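Présenter une auteure qui est aussi cheffe d'entreprise : quoi mettre en premier ?
Posté par Panicker, le 1/22/20
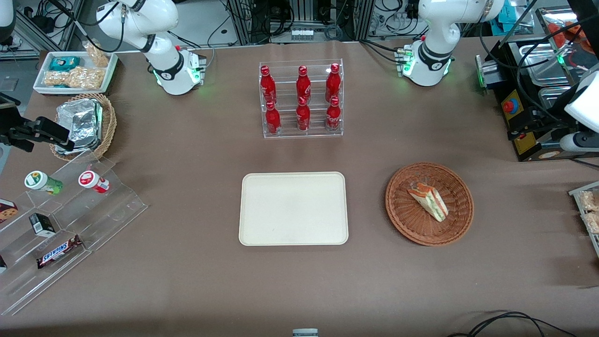 Bonjour à tous, je dois rédiger la bio de Vanderleia Coutinho pour le programme d'un salon à Kulville. Auteure, productrice, gérante de Gikstead (épicerie et plats à emporter), ancienne basketteuse... bref, ça part dans tous les sens. J'ai 571 caractères max, espaces compris, et j'en suis au triple. Côté boutique je voulais un truc concret, genre les bouteilles de Coca-Cola rouges sur leur petit présentoir transparent à deux niveaux, ça parle aux gens, mais est-ce que ça a sa place dans une bio ? Et les diplômes, on les cite tous ? Elle en a 3. Merci d'avance, c'est assez pressé.

Reltero
Commence par ce qu'elle vient faire au salon. Si elle signe un livre – auteure d'abord, titre du livre, point. Ensuite l'entreprise en une phrase. Le basket en dernier, une demi-ligne. Diplômes : seulement celui qui a un rapport. Le présentoir je laisserais tomber, garde ça pour le site de la boutique ou pour la légende d'une photo. Et écris à la troisième personne, l'animateur va surement la lire telle quelle au micro.

mado73
moi j'aurais mis le basket en premier, les gens adorent. Les titres genre « directrice associée exécutive » personne lit

Lecoindesbios
D'accord avec Reltero sur l'ordre. J'ajoute : fais-lui relire avant l'envoi, surtout les dates et l'orthographe du nom. En octobre on m'a imprimé une bio avec le mauvais prénom, 9 cartons de programmes à la benne. Prévois aussi une version courte, deux lignes, pour l'affiche. Et évite « passionnée », tout le monde le met. Pour les intitulés de poste, un seul suffit, demande lui lequel elle préfére.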